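Social media assistant wanted – part time, Gidside office

Cedberg is looking for someone to help run our social accounts. Quick version below, longer version if you email us.

We look after posting, replies and paid promotion for small businesses, mostly local, a few further out. Biggest client right now is Incombe (bathroom and kitchen stuff, online shop). Second biggest is Deschamps, the bakery. You'd be working on both from week one.

What you'd do:

Write and schedule posts, 37 a week across all accounts
Answer comments and direct messages, same day if possible
Keep the content calendar up to date – we do check it
Pull the monthly numbers and put them in plain words for the client
Sit in on the planning call, 9:30 am, have a couple ideas ready

What we need from you:

You already use the main networks and know what a decent post looks like on each one. Clean writing. Spelling matters (yes we know, check this ad). Basic photo cropping and short video editing on a phone is fine, no fancy software needed. A year of doing this for a shop, club, school, whatever. Doesn't have to have been paid.

Nice to have: a second language, some experience with ads, a driving license for client visits.
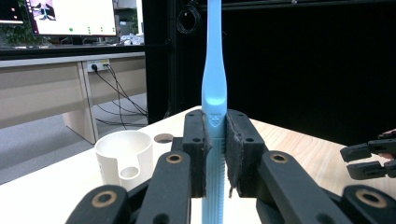
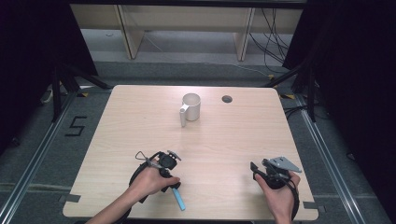
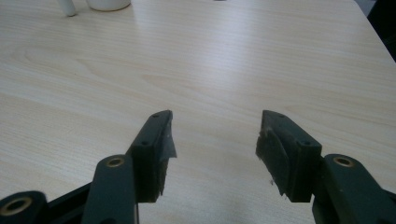
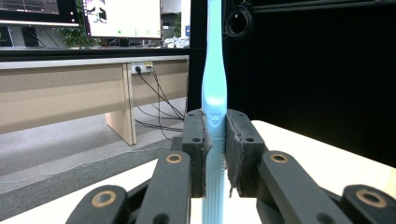 Toothbrush in the first and last, mug on the table in the second.

Hours and pay:

80 hours a month, split how you like between 8 am and 6 pm. One evening a month for the Deschamps live stream, paid extra. Pay is hourly and depends on experience, we'll tell you the rate in the first call so no one wastes time. Three months trial then a proper contract. Travel to clients is covered. Laptop provided, phone isn't, but we pay 100% of your data plan.

Office is at 172 Gidside, second floor, buzzer is the bottom one. Two days a week in person, the rest from home if your connection is ok. Bus stops right outside. Parking is bad.

How to apply:

Send us a short email thru the contact form. No cover letter. We want:

Links to two accounts you've worked on and what you did on them
One sample post for a bakery, 100 words max
When you could start

Please don't send follower counts on their own, they don't tell us much. Screenshots of how you handled an angry comment – much better.

Applications close at the end of November, start date is January, earlier if you can. We read everyting and will reply either way, usually within a week or so. If you applied last spring you're welcome to try again, just mention it in the email.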